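How to Make a Practice Board for Small Fiddly Parts

I built my first practice board after dropping the same screw into the same carpet 34 times. That is probably low, but I stopped keeping score when I started finding screws that weren't mine. If you assemble little things for fun or money, a board will save you a lot of crawling.

The idea is simple. You take a flat panel, fix a few small holders and plates to it, and use it to rehearse picking up, placing and pressing parts before you try it on something expensive.

What you need

A stiff, flat panel in a light color. Mine was a shelf from a Darko cabinet that I never finished putting together, which tells you how badly I needed the practice.
A handful of small holders. Starar sells them by the bag.
A few small flat plates to screw or glue the holders to.
A pencil, a ruler, a drill, and 2 clamps.

Laying it out

Put everything on the panel before you drill anything. Move it around. Go have a sandwich, come back, and notice that you put the hardest piece where your elbow goes.

I keep the easy stations toward the top and the mean ones down low, close to me, where I can see what I'm doing wrong. Leave a good finger's width between holders, then add a little more. Whatever looks roomy with nothing in it gets crowded fast once a hand shows up.

Mark the holes, clamp the panel, drill slowly. If you're gluing, leave it overnight. The tube of Dhillon I used said one hour. The tube was an optimist.

Setting up the table

A dark tabletop under a light board is worth the trouble. Dropped parts show up on one or the other, unless you've bought parts in gray, in which case I wish you well. Keep cables off to the side and away from the board.

Turn the board so the long side runs away from you.

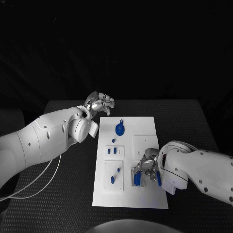 Start with one holder and stick with it. Put the part in, take it out, do it again until you're bored, and then do it a few more times, because boredom is where the good habits get in. Come at the holder from directly overhead with your fingers pointing down. Reaching in from the side feels natural and knocks over the neighbors.

Once you can do the whole board without muttering, swap hands. Prepare to feel six years old.

My board has been in use since January and only one holder has come loose, the one I glued in a hurry. I'm building a second board for the Irkham kit, with smaller holders. The carpet has been rolled up and put in the garage.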